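Forums > Animation > TV Series > Gerville

Thread: Gerville renewed, but only 11 episodes?

marlowe_k
Posted 21 Nov 2022
The renewal went up on the Starneson site this morning. Season 3 of Gerville is a go, with 11 episodes, and Érica Rezende stays on as showrunner. Season 2 had 12. It's a small cut but I don't like seeing it go in that direction. The notice doesn't give an air date. It does say the writing is finished and that animation moves from Samonte to Iltia.

The studio change worries me more than the episode count. Samonte did the harbor episodes and those are the best looking thing the show has done.

tinplate
I don't read anything into the count. The season 2 opener was a double that got split for broadcast, so it was made as 11 and shown as 12. If they do the same thing again we end up in the same place.

marlowe_k
I forgot the opener was split. OK, that helps. I'm still not sold on Iltia.

dorrit805
Has anyone here seen anything Iltia has done at full length? All I know is the shorts they made for the Starneson block. The backgrounds were nice. The character movement was stiff, mostly in the walking shots.
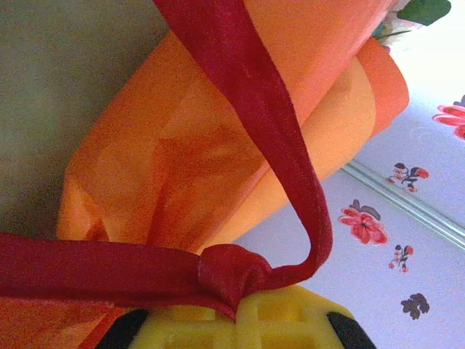 Tinplate thinks the shorts are a bad guide, given how little money there was for them, and says a series order comes with a proper layout team.

dorrit805
Maybe. But Samonte's shorts were cheap too and they moved fine. I don't think money explains all of it.

oldreel
I'd disagree with both of you about Samonte. The harbor episodes look good in stills. Go back and watch the market chase in season 2 again. The crowd is on a loop and the mayor's coat changes length between shots. People remember the show looking better than it did.

marlowe_k
The coat thing is one shot.

oldreel
It's more than one. Watch it again.

tinplate
Can we not do the coat again. There's a whole thread for it.

What I want to know is whether the voice cast is staying. The notice names Rezende and the two studios and that's it. When they renewed for season 2 they listed the main cast in the first paragraph.

pennywhist
I wouldn't worry about the cast. Recording for this kind of show usually gets done before most of the animation, and if the scripts are finished they have probably started. A recast on a lead would have leaked by now.

dorrit805
The aunt was recast between seasons 1 and 2 and none of us knew until it aired.

pennywhist
The aunt had four lines in season 1.

dorrit805
She was in half of season 2 though, so it mattered by then.
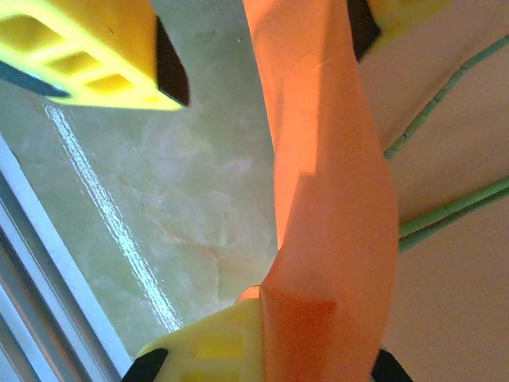
hallorand
I'm new to the show and partway through season 1. Do I need to see the pilot short first, or does the first episode cover it?

tinplate
The first episode covers it. They redid the pilot story with a different ending, and the later seasons follow the episode version. Watch the short afterward if you're curious. The designs are rougher and the town doesn't have the bridge yet.

hallorand
Thanks. I'll leave it until I'm caught up.

oldreel
I'd watch the short first, personally. The ending is better and it's over quickly. The remade version spends too long on the school.

marlowe_k
Don't do that to a new viewer. The school stuff pays off in season 2.

oldreel
It pays off for one episode.

pennywhist
Back to the renewal. Season 2 premiered in May, so if they want the same slot they would have to be well into production already. With a new studio coming in I don't see it. My guess is they hold it for the fall.

marlowe_k
Fall would be fine with me if it gives Iltia time to get the walks right. I'd take a late season over a rushed one.

dorrit805
Same. I'll watch it either way. I just want them to put out a clip before it airs so we can see how the characters move.

tinplate
They put one out for season 2 a few weeks ahead. I'll start a new thread if one shows up.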